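Notes for staff day talk, Lumbao canteen kitchens
Sunday slot, May 21, 2023. 17 mins incl questions so keep moving!!

Before I start
Mic check. Ask back row if they can hear. Say who I am: ran the pot wash at Nindell for years, now on the automation side. Get that out early, they'll want to know whose side I'm on.

Why we're here
Goltora arm, planned for the Nindell pot wash and shelving area in November. Putting away, clearing, handing things back to the racks. Not cooking. Say not cooking twice.
We asked 69 of you what you hate most about a shift. Lifting and putting away came top, by miles. Second was wet floors, arm won't help there, sorry, seperate talk.

What the job looks like
Pick a thing up by its side, don't drop it, put it where it lives. You all do this without thinking. For an arm every item is its own problem: round sides, handles, rims, things lying over instead of standing up.
Next two slides are from the simulator. Pause on each, let people look. First one, the mug, held on its side just over the table. Second is up close, brown pot with the strap handle, gripper fingers at the bottom.

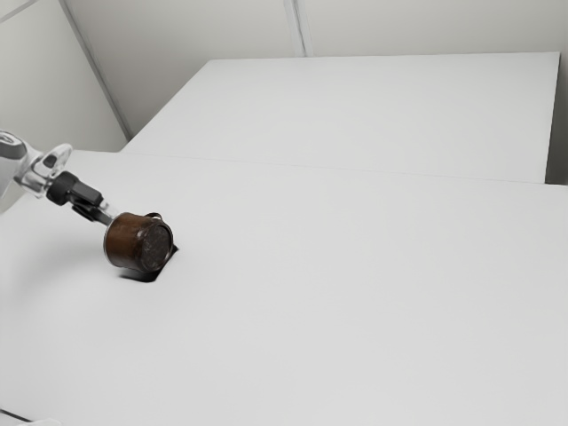
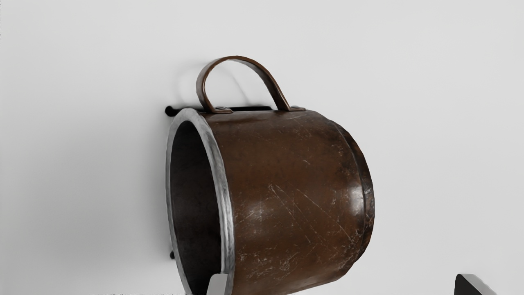 Both simulated, no real crockery yet.

What changes for people
- Less reaching and bending at the end of a shift. That's the aim, we'll measure it, don't promise numbers today.
- Somebody has to mind the arm. Two trained minders per shift, picked from the people already there. Pay band goes up, Sukel rates apply (HR slide is in the pack, don't read it out)
- Order of work changes. Right now you stack as you like. The arm will need stuff put down with gaps. Will annoy people for a bit. Admit it.
- Chatting at the sink. Someone raised this in the survey and I think it's a fair point, two people side by side becomes one person and an arm. We want break times to overlap more. Not settled.

What doesn't change
Hours. Headcount at Nindell through the trial. Written down, page 2 of the handout, point at it.
Anything chipped or sharp is still a person's call.

Likely questions
Can I switch it off? Yes, any of you, any time, no form to fill in.
What if it breaks a mug? Goes in the breakages book same as when we do it.
Is my site next? Don't know. Say don't know, dont waffle.
Will it be watched from head office? Fault log only. CHECK this before Sunday

Finish
Sign-up sheet for minder training by the tea urn. Leave the simulator slides up while people get coffee. Laptop charger is in the blue bag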